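Stakum Community Pantry
Progress report to the Davard Fund, second period
Prepared by Nélida Acuña, pantry coordinator
2026-09-08

Hi Adalberto,

You asked for something a bit less stiff than last time, so I'm writing this one the way I'd tell you over a cup of tea. The tables are attached separately for your finance people and I'll only pull out the numbers that matter.

Where we've got to

The short version is that the sorting room is up and running and we like it a lot! When you visited in the autumn we were still unpacking donations onto the hall floor and then crawling around after tins. The white tables went in at the start of the period, and the first thing everyone noticed was how much easier it is to see what you've got. A dented can or a split packet shows up on a white top in a way it never did on the old green carpet (which I do not miss).

We packed 1231 food parcels over the period. Our target in the agreement was 1200 even, so we're a little over, and most of the extra came in August when the school holidays program sent families our way. The parcels went to 526 households. Plenty of those came more than once, and the split between first-timers and regulars is in table two if you want it.

The bins

I know I went on about the bins in the application, and I'm going to go on about them again. We bought shallow blue ones, open at the top, with a nice thick rim you can get your fingers under. The old system was cardboard banana boxes, deep ones, and anything that went to the bottom stayed at the bottom. I once found a jar of mustard in there older than our lease.

With a shallow bin you look down and see everything. Each parcel gets its own bin on the sorting table, you build the parcel in it, you check it against the slip, and then it's tipped gently into a bag for collection. The empty bin goes straight back to the start of the line. The ribs on the outside do collect dust and we've had to add a wipe-down to the end of every shift, but that's a small price.

The order we settled on is cans first, then jars, then boxes, then packets and anything soft. We tried it the other way for a fortnight, on the theory that the bags would be tipped upside down anyway, and all I can say is that we went through a lot of crushed noodles. Cans first it is.

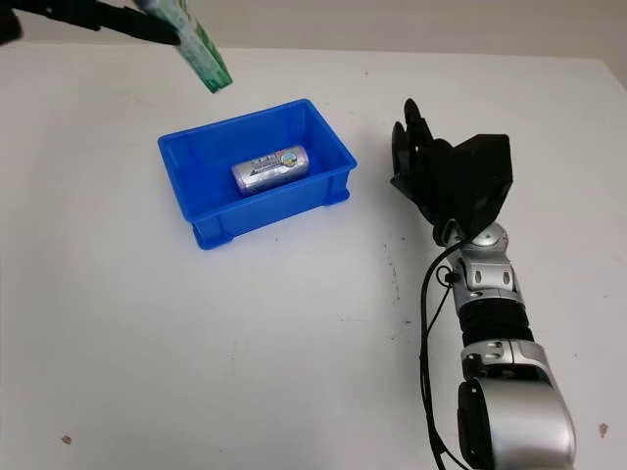
Starting a parcel on the sorting table: one can in the bin, and a green package held ready at the side.

Cans lying down was another small argument. Standing up they look tidier and you can fit more in, but they fall over the moment you slide the bin along, and then they take the eggs with them. On their sides they roll a bit and settle. We've gone with lying down, and if somebody has strong feelings they can stand theirs up as long as they carry the bin themselves!

What people are getting

The basic parcel hasn't changed much since the first report. Tinned fish or beans, tinned tomatoes, a grain, a spread, tea or coffee, long-life milk and something sweet. What has changed is how we handle swaps. We used to write "no pork" or "gluten free" on a sticky note and hope the note stayed stuck. Now there's a coloured slip clipped to the rim of the bin from the first item to the last, and the person checking signs it. We had eleven complaints about wrong items in the first period and three in this one. Two of those were the same household, and I rang them and apologised, and I think we're friends again.

We've also got a steady supply of rice and noodles now thanks to Thái, the grocer on the corner, who gives us a cheaper price when we buy by the carton. That has taken a lot of pressure off the dry goods shelf, which used to be bare by the third week of every month.

Fresh food is still the weak spot. We can keep eggs and carrots and potatoes, and apples when they're about, but leafy things don't last in that room once the weather warms up. I haven't asked you for a second fridge in this report. I am mentioning it, though.

Things that didn't go to plan

The shelving came late. It was promised for the first month and arrived in the third, with one upright bent, and Faro (the supplier) took a while to agree that it was bent. They've replaced it now. In the meantime we kept stock under the tables, which was a nuisance for anybody over forty, me included.

The table surface marks more than I expected. It has picked up grey smudges and scuffs from bins sliding along it, and a few dark spots that won't shift with ordinary spray. It's clean, and the council food safety officer was happy with it, but it won't look new for your launch photos. I've priced a roll of clear matting and it would come out of the small equipment line without any change to the total.

We also lost a week to a leak in the back corner. No stock was damaged, but we had to move everything to the other side of the room and back again, and the parcel count for that week is low for that reason. You'll spot it in the chart.

Money

We've spent what we said we would on tables, bins and the slips printing. The shelving came in under by 227 dollars after Faro knocked a bit off for the bent upright and the delay. I'd like your okay to move that across to the matting and some spare bins. We've cracked two so far, both dropped on the step outside, and I'd rather have a few extra stacked up than go back to banana boxes on a busy morning.

The food budget is on track. We held back 600 dollars for the Christmas parcels as agreed and that hasn't been touched.

One thing for your finance team: the August invoice from Thái has two deliveries on it, so it looks high next to July. July's second delivery was billed late, that's all. I've put a note on the copy.

How the shifts are working

We're running two sorting shifts a week and a collection afternoon. Sorting used to take most of a day and left everyone cranky. Now a shift is done by lunch unless a big donation turns up unannounced, which happens more than you'd think (the sports club once left us a whole ute-load of tinned peaches).

I tried a proper written guide for new people and it got to six pages, and I could see their eyes glazing over by page two. It's down to one laminated sheet now, stuck to the wall end of the table. Check the date. Check the seams. Cans on their sides. Soft things last. Sign the slip. We add a line when something goes wrong often enough to deserve one.

Next period

Between now and the next report I want to get the matting down, get the Christmas list opened early, and try a "choose your own" morning where people fill a bin themselves from the shelves. A few of our regulars have been asking for that for ages, and I think it would cut waste as well, as we do see the same tins of beetroot come back in the donation box. I'd start with ten households and see how the room copes.

I'd also like to talk about the agreement dates. The late shelving pushed our stock count back, and the year-end figures would be better for having an extra month behind them. Could we look at shifting the final report? I'm happy to keep sending you these shorter ones in between.

Come and see it if you're down our way. Sorting mornings are best, and we'll put you on jars.

Thanks again, and say hello to everyone there,
Nélida

Attached: parcel counts by week, household table, spending summary, invoices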